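Cleaning out the garage and selling hobby parts, flat fee or per item?

gurkik_fan
I have 70 lots of leftover hobby parts to get rid of before the end of October. Mostly small motors and circuit boards, with odd bits of metal. The Penner swap meet charges a flat table fee and Sturisance takes a cut of each sale. I've only sold there once and did badly.

funska70
Flat fee if you have that much. I sort by type into shallow bins and let people dig. Motors in one, boards in another, no lids. 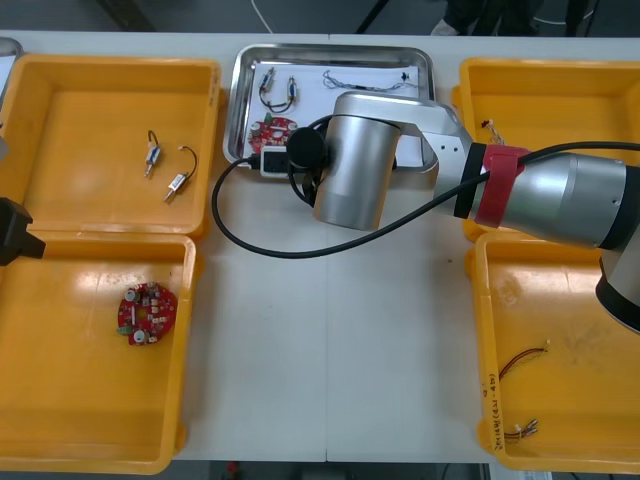 Do you put a price on every part? One price per bin, written on masking tape, and I take offers after 2 p.m.

gurkik_fan
That would save me a lot of labels. I was going to tag everything.

oldsolder
I disagree on one price per bin. The early buyers pick out the good stuff in the first hour and you spend the rest of the day looking at junk. Tag anything worth more than $3 and put the rest in the bin.

funska70
Depends on the crowd. At Penner most people want a handful of cheap parts and don't read tags.

N. Leclerc
Normand Leclerc here, I help with setup at Penner. Tables go fast, so send the form early. Bring change. Metal stock sells fine, but mark the length on each piece. People come in with a project in mind and walk away if they have to ask. Last fall I brought bar ends and polished offcuts.
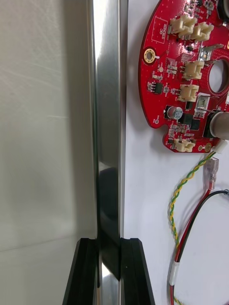

The marked ones were gone by noon and I took most of the others home. I used a paint marker, and it wipes off with alcohol.

oldsolder
Agree on marking lengths. I still say online is better for motors if you have the part numbers. Buyers search for those.

gurkik_fan
About half have numbers. I'll list those on Sturisance and take the rest to Penner. Form goes out tonight.

funska70
Sounds fine — watch the shipping on the heavy ones.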